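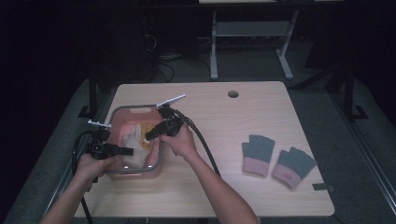 Two hand-held grippers over the clear bin, with one fingerless pair lying on the table.

Skip to content
Home Visits Knitting Shop Notes About

We use cookies to keep this site running and to remember your settings. By continuing to browse you agree to our use of cookies. OK Manage

An Afternoon at the Mukumow Open Day

February 24, 2024

I have wanted to get inside the Mukumow building ever since I bought my first pair of their wrist warmers at a craft fair one August (yes, I bought wool in August, and yes, I was sweating at the time). So when the open day showed up in their newsletter I signed up within the hour and dragged my sister along with the promise of lunch.

It's 20 minutes from the train if you walk fast, and we didn't, because there is a bakery on the corner with a window full of poppy seed rolls. Go there first! We ate ours outside the front door and got crumbs all over the sign-in sheet.

They let people through in small groups, which meant a bit of a wait in the hallway with the coats. The tour starts upstairs with the knitting machines and they are LOUD. I caught maybe half of what our guide said. I did catch that the ribbed cuffs are knitted as one long tube and cut apart later, and that a full day on the cuff machine makes 900 of them. My sister asked what happens to the ends of the tube and the answer was pot scrubbers, and now she wants one.

After that you go through the yarn store, where I would happily live. Most of it comes from Kodikara, a spinner I'd only ever seen mentioned on labels, and there's a wall of cones going from cream all the way to a brown so dark I took it for black. We were allowed to touch! I squeezed everything at hand height. The alpaca blend is as good as you'd think and priced the way you'd think.

My favorite stop was downstairs, though, at the sorting tables. I'd expected something grander. It's plain light wood tabletops with rounded corners, hardly anything on them, and a clear plastic bin with a gray rim for the odds and ends. The job is matching and tidying: single gloves, samples, things that came back from a shop. Whatever is going back out as a pair gets laid flat next to the bin, side by side, so you can see at a glance whether the two belong together.

The pair lying out when I got there was the fingerless kind, dark gray over the hand with short little finger stubs and a pale pink ribbed cuff. I am not a pink person, and I stood there wanting them very badly. Pale pink against that gray is so good! I went looking for them in the shop afterward and of course they had the gray with mustard, the gray with green, and no pink at all. The woman at the register wrote my email on a sticky note, so fingers crossed.

The bin itself was a bit of a jumble, with something white and crumpled in it and a bit of yellow-orange poking out, and a pinkish glow to the sides from whatever was in there. It made me feel a lot better about the basket by my own front door. I have been a glove stuffer my whole life, everything balled up together, and then in the first cold week I'm late for work wearing one navy and one black. Since I got home I've been laying mine out flat in pairs on the kitchen table, the way they do, and I've already found 2 that I'd written off as lost. Both left hands, sadly.

There was a mending corner too, run by Endetti, a repair shop from across the river. You could bring one item and they'd show you how to fix it. I brought a mitten with a thumb that had gone through completely and learned Swiss darning, badly, from a very patient man with reading glasses on his forehead. If you go, bring something in thick yarn. Mine was far too fine and I was squinting by the end of it.

A few practical things if you're thinking of going next time. It's 4 dollars at the door and that includes a coffee (the coffee is fine). The stairs are steep and I didn't see an elevator, so write to them first if that's a problem. The shop takes cards but the mending corner was cash only. And the seconds box is right by the exit, so save some money for it. I came away with a hat that has one wonky row near the crown and I've worn it every day since.

They said the next open day will go up in the newsletter. My sister has asked me to bring her a pot scrubber if she can't make it.

Related posts
Fastix Button Fair: What I Bought and What I Put Back
How I Wash Wool in a Very Small Sink
Three Cowls From One Cone of Kodikara
Mending Night at Endetti
My Front Hall Basket, Before and After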